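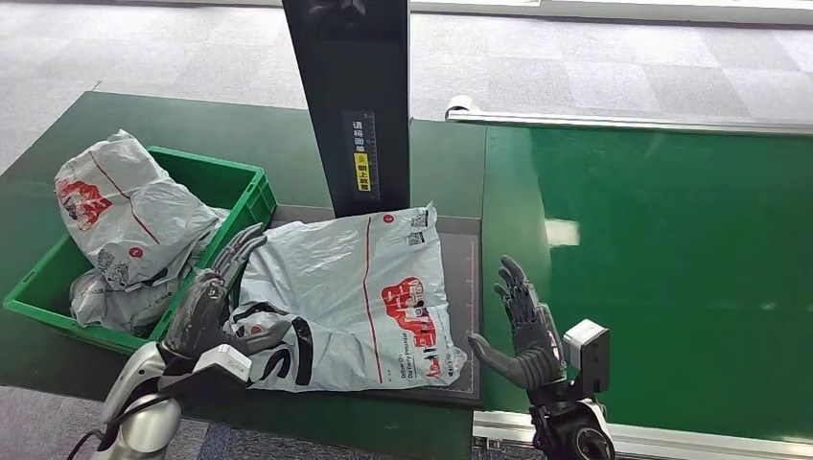
Etis at the bagging bench. Mailer bag on the mat, crate to the left, conveyor to the right.

FOR IMMEDIATE RELEASE

Drosier pauses unattended running of Etis parcel robot after hand release fault

Owners asked to stop night mode now. Software fix in January. No injuries reported.

Drosier today asked every site running the Etis two-arm parcel robot to stop unattended operation until a corrected version of its Bena control software has been installed. The request covers soft parcels only: poly mailers, courier bags, anything in thin film. Boxes and rigid trays are not affected and can keep running as normal.

The fault was found at the Huerta returns depot, where Etis takes filled bags out of a crate, lays them on a mat with the waybill facing up and then moves them over to the belt. Under certain conditions the hand does not let go of the bag when told to. The software believes it has. The arm then moves on to the next step with plastic still caught between the fingers.

Nobody was hurt. One bag was torn open and its contents went on the floor. One finger joint was bent and has been replaced. We are treating it as a safety matter all the same, and sites should do so too.

What happened

The depot had been running a long trial on soft parcels, day shift and night shift, same bench. 3,023 bags in total. In 15 of them the release check passed while a hand was still holding film. Most of those sorted themselves out, the bag slid free as the arm lifted and the operator saw nothing more than a crooked parcel on the belt.

In 2 cases it did not slide free. The first time, the bag was already partly on the moving belt, the belt pulled one way and the arm pulled the other. The arm's force limit tripped, as designed. The belt did not stop. It should have. The bag tore along the seam and the finger joint took the load.

The second time was shortly after 4 a.m. with an operator nearby. Same start, bag caught, arm stopped. Belt still running. The operator reached in to free the bag by hand, saw the belt was moving, and used the emergency stop instead. That was the right call. It was also a call we don't want anyone to have to make, and it is the reason for this release.

The depot reported both events to us the same morning and sent the logs. We thank the team there for the speed of it and for keeping the torn bag.

Why it happened

Two seperate things, both ours.

First, the release check. Bena decides that a hand is empty by looking at finger position and motor current. Fingers open to the set angle, current low, hand must be empty. Works well on cardboard. Film is different. It folds, it clings, it gets in behind a fingertip and stays there with almost no load on the motor. So the check reads empty with a fold of bag still trapped. Large bags that are only part full are the worst for this, lots of spare material and it creases wherever the hand goes in.

Second, the belt signal. When the arm hits its force limit it is meant to send a stop to the conveyor. On the Etis it does, but only if the robot thinks it is holding something. In both cases it thought its hands were empty. The stop was never sent. This is a plain logic error, it has been in the software since version 5 and our own testing missed it. We tested force trips with boxes. We tested film bags without force trips. We did not test the two together.

The emergency stop button is a hardwired circuit and was not affected at any point. It stops arms and belt both. It worked when it was pressed.
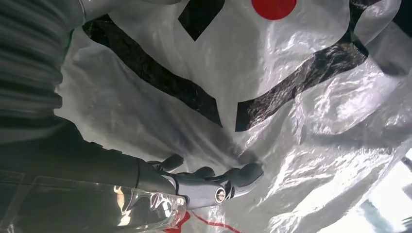 Wrist view: fingers in the folds of a printed bag, one fingertip pressed into the film.

What we are changing

The release check gets a third input. After the fingers open, the wrist camera will look for film still lying over or between the fingers before the arm is allowed to travel. If it can't tell, it counts as holding. The hand will then open wider and back straight out along the line it came in on. Still not clear, the robot stops and calls the operator.

This costs time. On our bench it adds a little under a second per bag, more on glossy film where the light bounces and the camera has to take another look. Sites with a tight rate should plan for it. We will not be offering a setting to switch it off.

The belt stop is being taken out of the Bena logic altogether. From the new version on, any force trip from either arm drops the belt, whatever the robot believes is in its hands. Sites whose conveyor is not from our list will need a visit to confirm the wiring, we are calling them this week.

Hands are also being looked at. A smoother fingertip cover is on test, with less of an edge at the back for film to get behind. Early results are fair. No date for that one yet and it is not part of the January fix.

What owners should do now

Stop night mode and any other unattended running on soft parcels.

Keep an operator in sight of the bench, within reach of the emergency stop, whenever bags are being handled.

If a bag is caught, press the emergency stop first. Check that the belt is still. Then free the bag. Do not rely on the arm being stopped. An arm at rest does not mean the belt is.

Check the fingers on both hands for play or a bent joint at the start of each shift. Move each finger gently by hand with the power off. If one feels stiff or sits at a different angle to the rest, take the robot out of use and call us.

Look in your event log for the entry FORCE LIMIT, HAND EMPTY. That pair of words together is the fault. If you have it, even once, send us the log. If you don't have it you still need the update.

Sites that run Etis on boxes only need take no action today but will recieve the same update with everyone else.

Timing

The corrected Bena version is on test now at our own bench and at the Huerta depot, with an operator present at all times. The test bags are the same kinds that gave trouble: large courier bags, flat mailers, full and half full. Release to all sites is planned for January. If the test shows a problem the date moves and we will say so. Unattended running can start again at a site once the update is on, the belt stop has been tried with a bag in hand, and the site has our written okay. All three. An installed update alone is not enough.

No charge for the update, the visit, or for finger joints damaged by this fault. Sites that have already paid for a replacement joint should send the invoice.

What we don't know yet

How often this has gone unnoticed elsewhere. The log entry only shows when the force limit trips, so bags that slid free on their own leave no trace unless someone kept the video. Our figures come from one depot, one bench, and its mix of bags. Other sites may be better or worse. Film thickness seems to matter, and so may static in dry weather, but we have not shown that and don't want to lean on it.

We also don't know why most cases fell on night shift. Could be the lighting, could be the bags that come in late. Still looking at it. We will publish what we find, with the next update or before.

About Etis

Etis is a two-arm robot with five-finger hands for parcel sorting, bagging and returns work. It runs Bena, the control software written by Drosier. It is sold for use at a bench with or without a conveyor.

About Drosier

Drosier builds robots and control software for parcel depots and small warehouses. Sales, service and repair are all from the one building.

Contact

Owners: call the service number on the plate at the back of your robot, day or night, ask for the hand release notice. Have the serial number ready and the Bena version, it's on the start screen, bottom line.

Press: Drosier press desk, mornings only this week. Larger versions of both pictures on request. The test report will go out with the January update.

ENDS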